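Taking an old desktop apart for its parts

An old tower that is too slow to use still has parts worth keeping. The memory, the processor and the hard drive can go into another machine or be sold on, and the case is easier to recycle once they are out.

Shut the computer down, pull the power cord and hold the power button for a few seconds. Lay the tower on its side with the open side up. Touch bare metal on the chassis before you reach in, and again each time you come back to the bench.

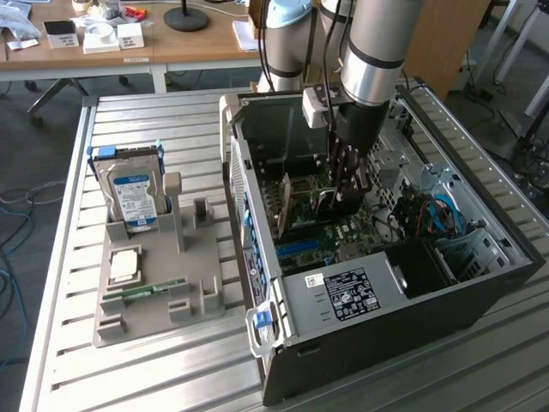
Llanos, June 1, 2024

Give every part its own place before you start. A tray with a slot for the drive, a long slot for the memory and a square pocket for the processor keeps them from sliding into each other. An egg carton and a folded towel will do for a first try, but keep the towel away from the gold contacts.

Leave blue plastic rails on the hard drive if it has them. They are easy to lose, and a drive going back into the same kind of case will need them.

Hold memory by the short ends. Push both clips outward and lift it straight up — don't rock it.

Warm the processor before pulling the cooler. Ten minutes of normal use, before you shut down, softens old paste. Wipe the metal top with a coffee filter and a little rubbing alcohol.

Never open the power supply. Take it out whole or leave it in the case.

Tie cables in a loose loop so they stay clear of the slots. Write the model of the computer on masking tape and stick it to the tray, with the date.

Wipe the drive before it leaves the house.

Tips page kept by Inese Mägi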